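Saveck open day, Treltemwood site
Walk-through checklist, demonstration room, July

1. Floor cables — COMMENT. One black and one white cable cross the planks near the white table. Tape down before doors open.
2. Bags and headgear on floor — FAIL. Move to rack.
3. Work surface — COMMENT. Smudge beside the glass. Wipe between runs.
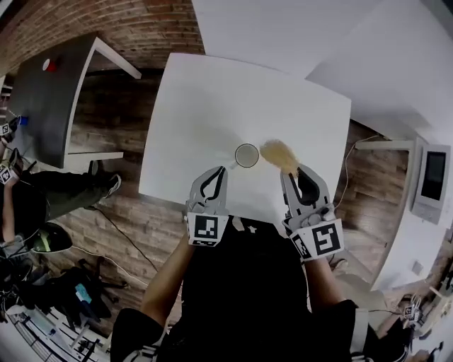
4. Glassware — limit of one piece per table. Replace at first chip.
5. Visitor line — PASS. 12 ft from nearest operator.
6. Markers on grippers — PASS. Reprint any with lifted corners (Laing stock, sheet 549).
7. Ceiling lights — PASS. Glare on markers noted at some angles; tilt tool to clear.
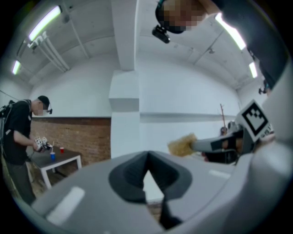 Item 7: glare on gripper marker, brush-like object held at fingertip.

8. Head camera straps — check fit every 6 runs.
9. Exit route — OPEN. Recheck with Sirik stand in place.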